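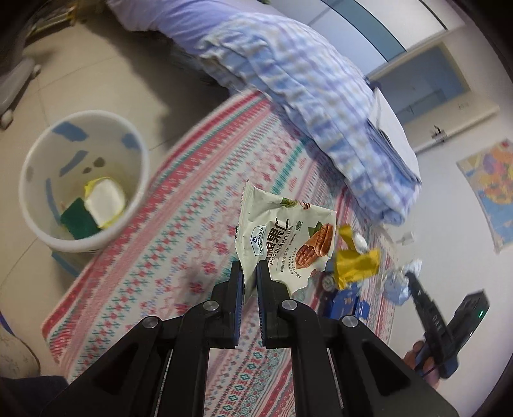 FOR IMMEDIATE RELEASE

Gakton Women's FC Names Mariann Gulyás Head Coach

GAKTON, April 11, 2026 -- Gakton Women's FC has appointed Mariann Gulyás as head coach of the first team. She takes over in June on a contract that covers the next two seasons, with a club option for a third.

Gulyás, a former center back, joins from Somomska, where she coached the under-19 side for five years and then served as assistant to the first team. She replaces Kalliopi Vukadinović, who told the club in the winter that she would step down when her contract ended. Vukadinović will stay in charge for the remaining league matches and the cup tie at Tokmont.

"I played against Gakton many times and I know what the ground is like when it is full," Gulyás said. "The squad is young and it can run. My first job is to stop us giving up goals from set pieces."

Gakton are fifth in the table with 30 points. Average home attendance this season is 1,144, the highest since the team moved to Zheng Park.

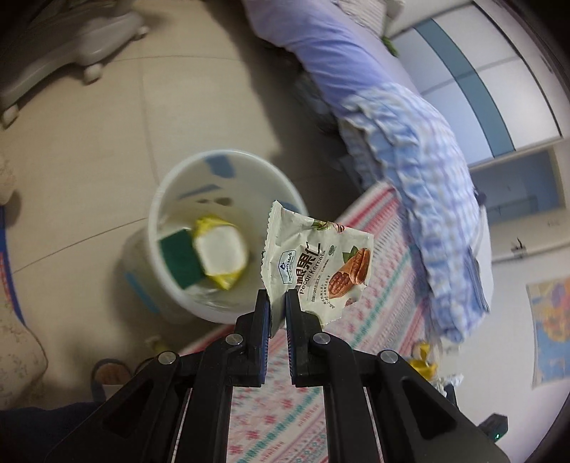 Sporting director Giuliana Muñoz led the search. The club spoke with candidates from inside and outside the league and made its final decision last week.

"Mariann has worked with players at every age level and she was direct with us about where the team falls short," Muñoz said. "We also want more of our academy players getting first-team minutes, and she has done that before."

Goalkeeper coach Enikő Csizmadia has agreed to remain on staff. The club is still looking for a second assistant coach and a strength coach and expects to fill both jobs before preseason training begins.

Captain Krisztina Hegedűs, who is recovering from a knee operation, is under contract through next season. The medical staff has not set a date for her return. Contract talks with other players will be held after the last league match.

Season tickets for the new campaign go on sale in June at the Zheng Park box office. Current holders may keep their seats if they renew within 30 days. Prices for adults and children will not change.

Media contact: Gakton Women's FC press office, Zheng Park, Gakton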